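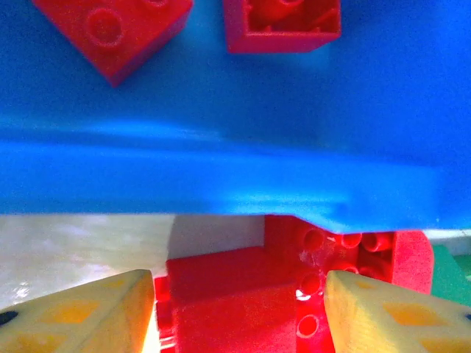 Red building bricks against blue plastic.

**Ticket 369: Fitside quarterly results page shows wrong loss figure**
Opened: 17/04/2025
Product: Teltano investor site, results module
Priority: high
Status: closed

**Reported**

Fitside's investor relations desk says the results page shows a net loss of 51 million for the quarter. The filed statement has 87 million. The PDF linked from the same page is correct. Share price widget is fine. Two analysts have already written in to ask which figure stands.

**Log**

- Confirmed on the live page in two browsers. Cleared the page cache, no change.
- Checked the import file from Fitside. Net loss row reads 87, so the source is good.
- Page pulls from the "continuing operations" row. That row is 51 in the filing. The label on the page still says "Net loss".
- Put a notice above the table pointing readers to the PDF. Client approved the wording by phone.
- Compared with the previous quarter. Both rows held the same value then, which is why the mapping error didn't show. It dates from the August template change.
- Corrected the mapping on staging. Net loss now 87. The loss per share line was wrong as well – it was calculated from the same row – and now matches the filing.
- Client asked whether the email alert went out with the bad number. It did. Over 2,000 subscribers on the list. Correction text requested from Fitside.
- Pushed to live. Notice removed. Correction email sent with the client's text, unedited.

**Other sites on the same template**

Mazandarani: not affected, uses its own row names.
Grorkus: same mapping, but no discontinued operations reported so far, so the figures shown are right. Mapping changed anyway and the page rechecked against the last filing.

**Still open**

The import doesn't compare the page total with the filed total before publishing. Raised as a separate request. Until that is done, whoever publishes a results page should check net loss, revenue and loss per share by hand against the PDF – all three, on staging – and note it in the ticket.

Client confirmed the live page and the email archive are correct. Closing.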